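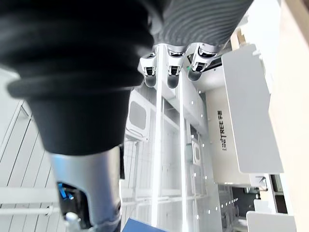 Fine gray ribbing at the top, wide black rings to the left.

Up before it was light. Finished the second cuff of the sweater for Farah while the coffee was going, then measured it against the first and found it was 6 rows longer. I must have stopped counting when the phone rang last night. Ripped it back to the start of the ribbing and did it again. That took until nearly ten.

The pattern wants knit two, purl two all the way around. I've been doing it one and one on a smaller needle. It pulls in tighter at the wrist, and Farah has thin wrists. I wrote the change on the pattern sheet in pencil so I'll know what I did if I ever make another.

Walked into Bruvthorpe for more yarn. The shop had two skeins of the right color but from a different dye lot. I held them up at the window and the new one was a shade greener. Bought both and will use them for the collar, where a change won't show so much. The lady said a new order might come in July. I can't wait that long.

Sreekumar Varghese was at the bus stop on the way back. He is taking the early train to Fotwood tomorrow to look at a loom. The seller wants 500 for it. He asked if I thought that was fair and I said it depended on the reed and whether the treadles were straight. He hadn't asked about either one. He is going to call tonight.

Lunch was the rest of the lentils. Rain from one until three, so I didn't get the beans tied up.

Afternoon: blocked the back piece on the spare bed. It should be 2 inches wider than it is. I pinned it out as far as I dared and put the fan on low. The front is still on the needles, with up to 13 rows to go before the neck shaping, depending on how the back dries.

Hands sore by supper, the left thumb mostly. Put the knitting away and read for an hour. The hall light is flickering again and I need to buy a bulb. Also stamps.

Sreekumar called at eight. He's going to offer less.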